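Comparing Finger Pads on a Hand-Held Gripper
Final project report, September 2025

3. Method

We compared two sets of finger pads on the same hand-held gripper. Set A was smooth silicone from Brukance. Set B was the blue textured pad sold by Wetoder. The linkage and the camera position stayed the same for both sets, so any difference should come from the pads or from us.

Each set did 52 pick attempts, 104 in total, over 4 kinds of item: a pen, a small charm, wooden skewers and soft white material in a plastic bowl. A pick counted if the item left the surface and stayed between the pads until we opened them over the target spot. One of us held the gripper and the other wrote down the result.

4. Results

Set A failed 23 times and Set B failed 11 times. Most of the Set A failures were with the pen, which rolled away when one pad touched it first. The skewers gave little trouble with either set once we approached them from the side.

The soft material was harder to score. Both sets could pinch it, but the fingers had to go down inside the bowl and the rim limited the angle.
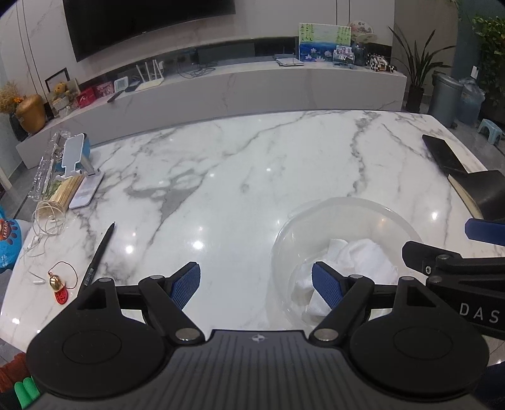
We also found that the right pad blocked the camera's view of the item just before closing. With the bowl this meant closing partly by feel. Bright reflections from a polished tabletop are another problem we did not correct for.

5. Limits

The same person did all the picks and got better with practice. Set B went second, so part of its lead may be due to that. If we repeated the test we would switch sets every few picks.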